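Gripper cell, notebook, Nimcombe workshop
28 Oct 2019
Entry by Jui-lin Tai. Copy to Blandine and Roscoe. 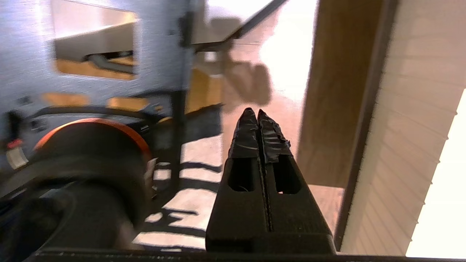 Fault today: dropped part, then protective stop, run 2986. I write it down in order while I still remember it well.

The task was the usual one. Take the small aluminium spacer from the tray, turn it, put it in the fixture. I had set the night programme to 800 cycles and it had not reached the end. When I came in, the arm was standing still with the stop message on the pendant and the spacer was on the floor under the bench. The log says three failed grasps one after another, then a contact force over the limit, then the stop. So the stop did its work and I have no complaint about it. My complaint is about what came before.

First I suspected the air of the fixture clamp, because in May we had the same message and it was the regulator. Checked the regulator: pressure is correct and steady. Checked the fixture by hand with an empty programme, it opens and closes as it should. Then I suspected the tray position, because Roscoe moved the tray last week to make space for the Nakamura drive. Measured it again against the two pins. It is where it should be.

After this I looked properly at the fingertips. The tape on the right one is torn at the side and a piece of it sticks out. The lower edge is ragged also. The left tip is wrinkled but still closed around the finger. I am now quite sure the loose flap went between the finger and the spacer, so the part was held at an angle and slipped when the arm accelerated. On the next tries the gripper probably pushed on the edge of the tray. I can't prove this last point from the log, which only gives the force and not the direction.

Test: jogged the arm at low speed, closed on a spare spacer ten times on the good part of the tips, and it held every time. Then I moved the grasp a little so the flap was under the part. It dropped the second time and the fourth time. For me this is enough.

What I did not like. The tape was meant to be temporary. We put it on when the rubber pads from Pornlow did not come, and we said we would change it at each service. There is no line for it in the service sheet, so it was changed when somebody remembered. I looked back in this book and the last note of new tape is from Hazel, and it is many pages ago. I also passed this cell every morning and did not look at the tips, so I am not blaming her.

Safety note. The spacer fell inside the guard, so there was no danger to a person. But the same programme is used on the Cultovwood job, where the part is a lot heavier and the door side is open for loading. I have asked Delphine to keep that job on hold until the tips are done there too. She agreed, although she was not happy about the delay.

Also, when I arrived the stop had been acknowledged once on the pendant and the programme started again, and it stopped again straight away. Please, if you find the cell in stop, leave it in stop and call me or Blandine. Do not press continue to see if it goes. I don't need to know who it was.

Done today:
Cell locked and tagged, key is in my drawer.
Grip force put back to the old value. Somebody had raised it to 80, I suppose to help the worn tape.
Log files for the night copied to the shared folder.

To do:
Remove old tape from both tips, clean off the glue, look for marks on the metal under it.
Ask Pornlow again for the pads. Blandine has the order number.
Add a line "fingertips" to the service sheet, with a box to sign.
Change the programme so that one failed grasp makes a pause and a message. Three is too many.
Roscoe to check if the gripper can report its closed width after each grasp. If it can, we can compare it with the width of the spacer and stop before the arm moves.

Later, same day: Roscoe says the width is available, but it is updated slowly and we would have to wait a little after closing. I think we can accept the wait. He will try it on the bench gripper first.

The spacer from the floor has a dent on one corner. I put it in the scrap box with a label, please don't use it for tests.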